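Tavlow 4.2 Moves Theme Settings Into a Single File

By Corina Lungu
1/28/22
Shares: 189 | Comments: 12

Tavlow, the content management system maintained by Pirdale, reached version 4.2 on Friday. The release moves all theme settings out of the database and into one plain text file stored with the theme. Colors, font sizes, column widths and spacing are now read from that file when a page is built.

Until now, each setting was kept as a separate database row. A standard install carried 582 such rows, and every one was loaded on each page request whether the theme used it or not. Pirdale says the new method cuts the number of database queries on a default home page to 90.
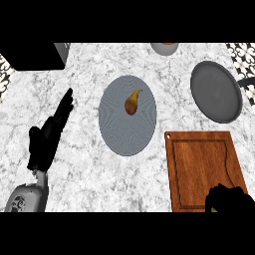 Older themes will continue to work. On first login after the update, Tavlow reads the existing rows, writes them to the new file and leaves the originals in place. Site owners can switch back from the Tools menu until the October release, when the old rows will be removed. Themes that write to the settings table directly will need changes before then. Pirdale has published a list of the affected functions.

"Most theme authors will have to edit two or three lines," said Kane Donnelly, release lead for 4.2. "The exception is anyone who built a custom settings screen. Those screens need to be registered again under the new system -- the old hook still fires, but it no longer saves anything."

The block editor also gets changes in this release. Image blocks now keep their crop when a page is duplicated, a fault first reported in version 3.8. Captions can be set to a different width from the text column. Keyboard users can move a block up or down without leaving it, and the focus outline now meets the contrast level used in the rest of the admin area.
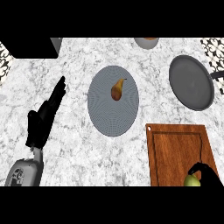

A marble countertop with a small gray bowl, in a computer-rendered kitchen setting.

Hosting company Worcombe said it will apply the update to managed sites in stages, starting with those on its test plan. Customers who run the Bălan shop extension will be held back until a compatible version is ready. The current Bălan release stores its cart layout in the settings table -- updating Tavlow first will reset the cart page to one column.

Version 4.2 closes 2098 tickets, most of them minor. It can be installed from the Updates screen or downloaded as a full package. A backup of both files and database is recommended before updating.

Contact | Copyright 2022 | Back to top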